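よみものの部屋 > くらしのふしぎ > テーブルの木目をたんけんしよう

テーブルの木目をたんけんしよう

文・プレシャス・タン
2023年5月6日

わたしは小さいころ、ごはんの前になると、いつもテーブルのもようを指でなぞっていました。ぐにゃっと曲がった線をずーっとたどっていくと、となりの人のおちゃわんにぶつかるんです。そこで「じゃましないで」と言われて、しかたなくもどってくる。それが毎日のあそびでした。

みんなの家や学校にも、木のテーブルやつくえがあるでしょう? 近づいて見ると、細い線がたくさん走っていますよね。あの線のことを「木目(もくめ)」といいます。今日はこの木目の話をさせてください。大すきなので、ちょっと長くなるかもしれません!

■木目は、木の「せいちょう日記」

まず、木がどうやって太くなるかを思いうかべてみましょう。

人間の子どもは、体ぜんたいがのびて大きくなりますね。木はちょっとちがいます。幹(みき)の外がわ、皮のすぐ内がわのところに、新しい木をつくるうすい部分があって、そこで毎年、外へ外へと木がつけたされていきます。セーターの上にもう1枚セーターを着て、その上にまた1枚……というかんじです。いちばん古いセーターは、いちばんまん中にあるわけです。

日本のように季節がはっきりしているところでは、春になると木はぐんぐんそだちます。このときにできる部分は、色がうすくて、わりとやわらかめ。夏から秋にかけては、そだつのがゆっくりになって、ぎゅっとつまった、色のこい部分ができます。冬はほとんどお休みです。そしてまた春が来ると、うすい色の部分ができる。

うすい、こい、うすい、こい。これがくりかえされて、切りかぶに見えるあの輪っか、「年輪(ねんりん)」になります。うすい部分とこい部分を合わせて、ふつうは1年ぶんです。

前に、ヴィロスウッド(Viloswood)という町の木の資料館で、大きな丸太の輪切りを見たことがあります。ふだについていた年輪の数は、なんと315! わたしは自分でもかぞえたくなって、まん中から指でたどりはじめました。でもとちゅうでくしゃみが出て、どこまでかぞえたかわからなくなって、あきらめました。ざんねん。もし行く人がいたら、虫めがねを持っていくといいですよ。外がわのほうは線がこみあっていて、目がちかちかします。

ちなみに、一年じゅうあたたかくて、季節のかわりめがあまりない国の木だと、年輪がはっきり見えないことがあります。そういう木にも木目はあるので、がっかりしないでくださいね。木のなかの水の通り道や、せんいのならび方でも、もようはできるんです。

■輪っかが、どうして線になるの?

さて、ここでふしぎに思った人がいるはずです。年輪は丸いのに、テーブルの木目は丸くない。どうしてでしょう?

ひみつは切り方です。

丸太を、だいこんの輪切りみたいに横に切ると、丸い年輪が見えます。でもテーブルに使うような長い板は、丸太をたてに切ってつくることが多いんです。たてに切ると、年輪は輪っかではなく、長い線になってあらわれます。

バウムクーヘンで考えるとわかりやすいかな。太くて長いバウムクーヘンを、立てたまま上から下へすぱっと切ったところを想像してください(もったいなくてなかなかできません)。切り口には、上から下へ線がならんでいますよね。

たて切りの木目には、よく知られた2つのなかまがあります。

柾目(まさめ)
丸太のまん中を通るように切ったときに出る、まっすぐな線がならんだもよう。きちんとならんだ、ノートのけい線みたいです。

板目(いため)
まん中からずれたところを切ったときに出るもよう。山の形や、波の形、たけのこみたいな形があらわれます。

わたしがごはんの前になぞっていたのは、板目のほうでした。まっすぐな柾目だったら、あっというまにテーブルのはしまで行ってしまって、あんなに長くはあそべなかったと思います。

■波の形ができるわけ

では、板目はなぜ曲がっているのでしょう。

木の幹って、えんぴつみたいにどこも同じ太さではありませんよね。下のほうが太くて、上にいくほど細くなります。それに、まっすぐに見える木でも、よく見るとすこし曲がっていたり、ふくらんでいたりします。そこを平らな板に切るので、年輪のセーターをななめにけずったようなところができて、そこが山や波の形に見えるんです。

ねんどを使うと、自分でたしかめられますよ。わたしは近所の店で599円のねんどセットを買ってきて、やってみました。家にあるねんどでじゅうぶんです。

用意するもの
・色のちがうねんど 2色
・ねんどべら(糸でもいいです)
・下にしく板や紙

やり方
(1) 1色めのねんどをまるめて、細長いぼうにします。
(2) 2色めをうすくのばして、ぼうにくるっとまきます。
(3) その上に1色め、また2色めと、かわりばんこにまいていきます。わたしはがんばって12回まきましたが、もっと少なくてもだいじょうぶ。
(4) 下を太く、上を細くして、手でちょっとだけぐにゃっと曲げます。
(5) へらでたてに切って、ぱかっと開きます。

どうでしょう、木目みたいな線が出てきましたか? まん中を切ったときと、はしのほうを切ったときで、もようがかわるはずです。わたしは1回めにまきすぎてねんどがぐちゃぐちゃになり、木というより、たまごやきになりました。2回めはなかなかいい山が出ましたよ。

■目玉みたいなもようの正体

木目を見ていると、ときどき、丸くてこい色の目玉みたいなものに出会います。夜に見るとちょっとこわいですよね。あれは「節(ふし)」といって、枝が出ていたところのあとです。

幹が太くなるとき、枝のねもとは、だんだん幹のなかにつつみこまれていきます。だから板にすると、枝の切り口が丸く出てくるんです。節のまわりでは、木目が川の流れのようによけて通っています。川のまん中に石があると、水が石のまわりをぐるっと流れるでしょう? あれによくにています。

妹は、おばあちゃんの家のてんじょうにある節に「フロンデン(Flonden)」という名前をつけていました。どこから思いついたのか、きいても教えてくれません。
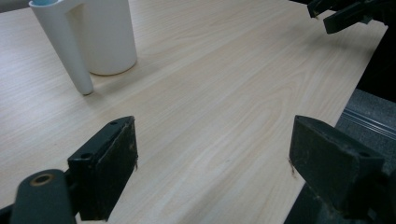
木目をたんけんするときは、ひとつの線だけを追いかけるより、まずテーブルをひろく見わたしてみるのがおすすめです。線がどっちを向いているか、色のこいところはどこか、ぼんやりながめるんですね。明るい色の木でも、ちゃんと見えてきますよ。このテーブルだと、細かくてすこし波うった線がななめに走っていて、まん中あたりを、すこしこいめのすじが大きなカーブをかいて通っています。わたしなら、このカーブをぜったいに指でなぞります! 白い水さしのそばにはうすい影もおちていますね。影と木目はまちがえやすいので気をつけて。家のテーブルでたしかめるなら、ものをちょっと動かしてみてください。影はいっしょに動きますが、木目はそのままです。

■さわって、こすって、うつしてみよう

目で見たら、つぎは手のひらの出番です。

目をつぶって、テーブルをそっとなでてみてください。つるつるですか? ざらざらですか? 同じ木でも、しあげ方でずいぶんちがいます。表面につやつやの「とりょう」がぬってあると、木目は見えても、でこぼこはあまりわかりません。油をしみこませただけのものだと、指先に木目をかんじることがあります。ささくれている古い板は、とげがささるといたいので、なでないでね。

でこぼこのある板が見つかったら、うすい紙をのせて、クレヨンを横にねかせて、かるくこすってみましょう。木目がふわっとうかびあがってきます。こういうやり方を「フロッタージュ」といいます。紙からはみ出すとテーブルにクレヨンがつくので、おとなの人にきいてからやってください。(わたしははみ出しました。)

たんけんノートをつくるなら、日にちと、場所と、「なにににていたか」を書いておくと、あとで読みかえすのが楽しいです。わたしの6月のページには「ラーンモント(Larnmont)図書室の長いつくえ。ねているくじら」と書いてあります。そのすぐ下には「やっぱり、くつした」とあります。

■そっくりさんにも注意

ひとつ、たんけんのときに知っておくとおもしろいことがあります。木目に見えるけれど、じつは印刷したもよう、ということがあるんです。

見分けるヒントは、まったく同じ形がくりかえし出てこないかどうか。木は生きものなので、一本一本そだち方がちがいます。同じ山、同じ節が、はんこをおしたみたいになんども出てきたら、印刷かもしれません。それから、板のはしっこをのぞいてみるのもいい方法です。上の線が、横の面までつながっているかな? うすくけずった本物の木を表にはったテーブルもあって、これは上から見ただけではなかなかむずかしいです。わたしもしょっちゅうまちがえます。

■水をこぼしたら

木のテーブルに水やお茶をこぼしたら、早めにふきましょう。木は水をすうとふくらみ、かわくとちぢみます。ぬれたり、かわいたりをなんどもくりかえすと、そったり、われたりすることがあるんです。ぬれたコップをおきっぱなしにして、輪っかのしみができることもあります。

うちのテーブルにもひとつ、丸いしみがあります。本を読みながらむぎ茶をのんでいて、わすれてしまったときのものです。年輪のなかまみたいな顔をして、板目の山のてっぺんにちょこんとのっています。

みんなの見つけた木目が、なにににていたか、よかったらはがきで教えてください。クレヨンでこすった紙を切って、はってくれてもいいですよ。

お問い合わせ | © 2023 ティボドー(Thibodeau)こどもよみもの室 | ページの先頭へもどる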